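Search this site: garage shelves, bins, labels

Storing Car Parts and Trim Panels in a Home Garage

Filed under: Garage and Workshop
214 shares 2 comments

If you do any of your own work on a car, you end up with parts that are off the car for a while. Door cards, under-trays, splash shields, dash pieces, the plastic cover from over the engine. They are light, they are awkward, and they crack when something heavy gets put on top of them. Most garages are set up for paint cans and boxes, and a long molded panel does not fit anywhere.

What follows is how I store them in a one-car garage with the car still in it. It works for other odd-shaped plastic too, such as appliance panels and bits of patio furniture.

Start with the shelf

A metal shelving unit is better than a wood one for this job. Oil and brake cleaner wipe off painted steel. They soak into bare wood and stay there. Mine came secondhand from a Stöckli clearance and had a few scratches, which I touched up with a rattle can.

Get a unit with perforated uprights if you can. The holes let you move the decks up and down, and they also take hooks, zip ties and short bolts. I have hung a flashlight, a roll of tape and a clipboard off mine without drilling anything.

Check that the unit has diagonal braces. Cheap ones leave them off and rely on the decks to hold the thing square. A unit without braces will sway when you pull a heavy bin out from the bottom. If yours has none, you can bolt a flat steel strip corner to corner across the back.

Leave space between the shelf and the car. I keep 35 inches, enough to open a car door partway and turn around with a part in both hands. Mark the line on the floor with tape where the tire should stop. Do this before you load the shelf, as you may need to shift it.

Wipe the decks before anything goes on them. Grit under a glossy part will scratch it every time the part moves.

What goes on which level

Heavy things go low. Brake rotors, jack stands, jugs of oil and boxes of hardware belong on the bottom level or on the floor beneath it. Small parts go in bins, and the bins go on the lower level as well, where you can look down into them.

The top deck is for things that are light and big. Keep it clear of small stuff. Once a few loose sockets and a rag land up there, you will be laying panels on top of them, and that is how clips get snapped.

Do not store plastic parts over a water heater or near a window that gets afternoon sun. Thin panels take a set when they get warm. I had a splash shield bow so badly over one summer that it would no longer line up with its holes.
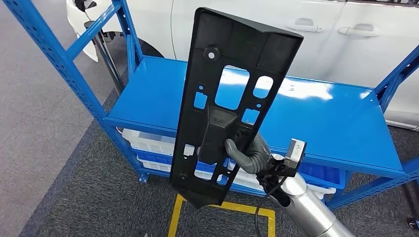 Molded panels need to be looked over before they are put away, and the best time is while the part is still in your hand. Hold it up with light behind it and check the edges first, then the corners, then around each opening. A panel full of openings is easy to check this way. With the black one here you can see the blue shelf right through the windows, so a crack running off a corner would be likely to show as a bright line. The small pin holes are worth a closer look with a flashlight. Dirt packs into them, and a crack that starts at a pin hole is easy to take for a scratch. Pick the part up by something thick, such as the raised block low on this panel, and keep your fingers off the thin strips between openings.

If you find a crack, mark the end of it with a paint pen and put the date next to it. When you take the part down again you will know if it has grown. A short crack in a part that only covers something can be left alone. A crack next to a mounting point should be repaired before the part goes back on.

Cleaning before storage

Knock the loose dirt off outside with a soft brush. Then wash with warm water and a small squirt of dish soap. Skip the strong degreasers on textured plastic. They leave pale streaks that do not come out.

An old toothbrush does the ribs and corners. For pin holes I use a cotton swab, or a wooden toothpick if the dirt is packed hard. Do not use a metal pick.

Rinse well and stand the part on its edge to drain. Molded parts hold water in places you would not expect, and a damp part put in a closed bag will smell by spring. Give it a full night. If the garage is cold, bring it inside.

Leave off the shiny dressing until the part is back on the car. It collects dust in storage, and a slick panel is easy to drop.

Standing up or lying flat

Tall, narrow panels store best on a long edge, standing up like books. Laid flat, they get things stacked on them. Leaned at a steep angle, they bend.

To keep them upright, I made dividers out of scrap pegboard. Each divider is held to the deck with 2 bolts and two wide washers. A dish rack also works for smaller pieces, and so does a wire file sorter from an office supply store. Put a strip of old carpet or foam under the edges so they do not slide.

Panels that are too tall for the gap between decks can go on the top deck, as long as they do not reach the garage door track. Run the door all the way up and check the clearance before you walk away. Then check it again with the door halfway, where some doors swing in a little.

If you have to lay a panel flat, lay it face up on a towel and put nothing over it. Tape a note to it that says so — other people in the house will see a flat surface and use it.

Bins and what to put in them

Stacking bins are good for clips, screws, brackets, bulbs and small trim. Buy all one make so they stack. I use the Hollaris open-front kind in the medium size, and I have 17 of them now. The Inano ones are cheaper and the plastic is thinner, but they are fine for light things.

Use color for something simple. One color for parts that go back on the car, another for spares and supplies. If you try to make the colors mean more than that, you will forget the system by February.

Do not stack open bins higher than you can lift off with both hands. If the one you want is always at the bottom, move it to the top.

Hardware from a panel should be stored with the panel. Put the screws and clips in a zip bag, write the name of the part on the bag, and tie it through one of the openings in the panel with string. Tape leaves glue behind and falls off when it gets cold. If a panel takes two kinds of screw, use two bags and write on each one where they came from. Short screws and long screws from the same panel look alike in a bag, and a long one in a short hole can go through something you care about.

Labels

Painter's tape and a marker will last a season. For longer, use paper shipping tags on string. Write what the part is, which side it came from, and which end is up. Left and right mean as you sit in the driver's seat. Write that down too if more than one person works on the car.

I also keep a sheet of paper on the clipboard that lists every part off the car and which deck it is on. Cross things off in pen as they go back.

If the shelf has wheels

Casters are handy for sweeping behind the unit, but lock them if they lock, and chock them if they do not. Unload the top deck before you roll anything. A tall unit with weight up high will tip if a wheel catches a crack in the floor. Hair and string wind up around the axles, so turn the wheels by hand once a year and cut out whatever is in there. A drop of Tronden dry lube keeps them quiet. Oil picks up grit.

When to throw parts out

Old broken panels take up more room than good ones. If a part has been replaced and the new one fits, let the old one go. I keep a damaged one only when I might want it as a pattern or to cut a patch from. Look on the back for a recycling mark and ask your local drop-off site if they take it. Many will not take car plastic in the curbside bin.

2 comments

A pool noodle slit down the side makes a good edge guard for the front beam of the shelf. I stopped chipping parts on mine after I put one on.

Would the pegboard dividers hold up a bumper cover?

Reply from the author: No, too wide and too floppy. Hang a bumper cover on the wall from padded brackets.

Contact | Copyright | Back to top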